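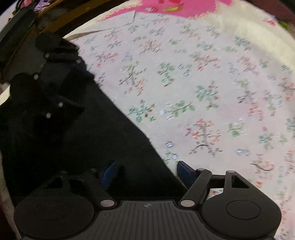 Sorting table, December 2018

Quick notes before I forget, mostly about cloth and where it all lives now.

Floral print and black piece. Had these two out on top of each other today, and I'm glad I did, because I'd been treating them as the same kind of thing on the inventory sheet and they really aren't. The floral one is a sheet, pale ground with little sprigs (there's a red bloom in there that I'm oddly fond of). The black one is plain all over and has no print to help you find the grain or tell one side from the other. I had to rub a corner between my fingers like my grandmother used to at the fabric counter. Put a chalk tick on what I THINK is the wrong side. If anyone disagrees, please tell me before you go over it with a second tick!

The black eats light. Where it folds over on itself you can't find the fold by eye from across the table, you have to run a hand along it. On the floral everything shows, every ripple, because the sprigs bend with it. So my plan for the folding order is pale underneath, dark on top, and work to the edge of the dark one. The border between the two is a nice strong line and you can see straight away if it's wandering.

Things to change on the sheet:

- list floral sheet and black cloth on separate lines
- drop the column for "pattern side up", it means nothing for the plain ones
- write the shelf next to each piece, not on the back page (I keep losing the back page) 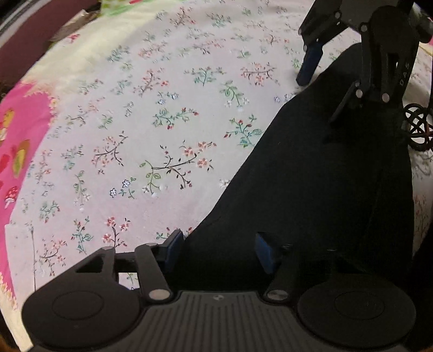
Folding, what I tried

Started with the black on its own. Halves, then halves again, then thirds. Thirds was a mistake, the last flap always sticks out past the rest and I ended up redoing it. Halves all the way down makes a fatter bundle but it sits square on the shelf and doesn't slump into its neighbor. Going with halves.

The floral sheet is another story. The outline just will not lie straight for me. I pull one side out and another side bellies, and if I smooth from the middle I only push the curve out to the edge. Best result so far was to ignore the outline, pick two corners that I trust, bring them together, and let the rest follow. It's ugly on the first fold and fine by the third. Somebody in the Preltstead workshop told me back in August that I should press everything before folding, and they're probably right, but I'm not ironing a sheet so it can go sit on a shelf. Maybe for the good ones.

Also tried rolling the black cloth. Looks lovely, takes up way too much room. No.

Shelves and bins

The Vestico bins are too shallow for full sheets, the lid bows up in the middle and then the next bin slides off it. Fine for the smaller plain pieces, up to 5 to a bin if they're in halves. Sheets go flat on the open shelf. I'd like to get the Bralik rack moved over from the Park room, if it fits through the door — I measured the opening at 39 inches and then forgot to measure the rack, so that's a job for next time.

Lint! The black picks up everything. I went over it with the sticky roller before putting it away and still found bits after. Keep it out of the same bin as anything fleecy, and please wipe the table down before you lay it out. We're nearly out of roller refills. I've put them on the shopping list under the chalk.

Still open

- second tick or no second tick on the black
- rack width
- whether the sprig prints get a shelf of their own or go in with the other pale ones (I vote own shelf, they're easy to spot that way)
- relabel the bins, the tape is peeling and two of them say the same thing

Left the chalk in the drawer with the tape measure.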